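# Demonstration of robot tasks by hand and by remote control

**Demonstration** is a way of giving a robot a new task by having a person carry it out through the robot, or with a tool that stands in for it. The movements are recorded and later used to work out how the robot should move by itself. It is used where a task is easy to do but hard to write down as a list of fixed positions, such as folding cloth, tidying a room or putting things into a container.

## Methods

In *hand guiding*, also called kinaesthetic teaching, the person takes hold of the arm and moves it. The motors are set so that they carry the weight of the arm but give way to a push. The joint angles are stored many times a second. Hand guiding needs little extra equipment, but the person's hands and body often get in the way of the cameras.

In *remote control*, or teleoperation, the person stands apart from the arm and steers it with another device. This may be a smaller copy of the arm, a pair of hand-held controllers or a glove. The Boreck system uses a copy arm with the same joints as the working one, so that a turn of the wrist on one side gives the same turn on the other. Steering takes longer to learn than hand guiding, and beginners tend to move slowly and stop often.

A third method leaves out the arm altogether. The person carries a gripper with a camera fixed to it and does the task directly. The Seltell hand tool is of this type.

## Recording

One complete attempt at a task is normally called an episode. It holds the camera pictures, the position of the arm and the opening of the gripper, all marked with the same clock. Most episodes in household work last less than a minute.
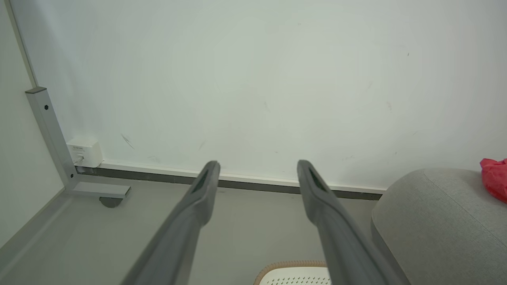 A camera at the wrist moves with the gripper and keeps the fingertips in view, which helps with the last few centimetres of a grasp. Its weakness is that it shows only a small part of the room – if the arm turns away from an object, the object is lost from view. Many set-ups therefore add a fixed camera on a stand or on the ceiling.

The number of episodes needed depends on the task. The Forna collection of household tasks holds 338 episodes spread over 12 tasks, recorded in 3 rooms. For a single simple movement with the object always in the same place, about 10 may be enough.

## Quality

Attempts that go wrong are either deleted or kept with a label. Opinions differ on this point. The Zoëga project keeps attempts in which the person dropped an object and picked it up again, on the grounds that the robot will need to do the same. Long pauses are usually trimmed, as a robot trained on them may stop without cause.

## See also

- Motion planning
- Remote handling
- Robot gripper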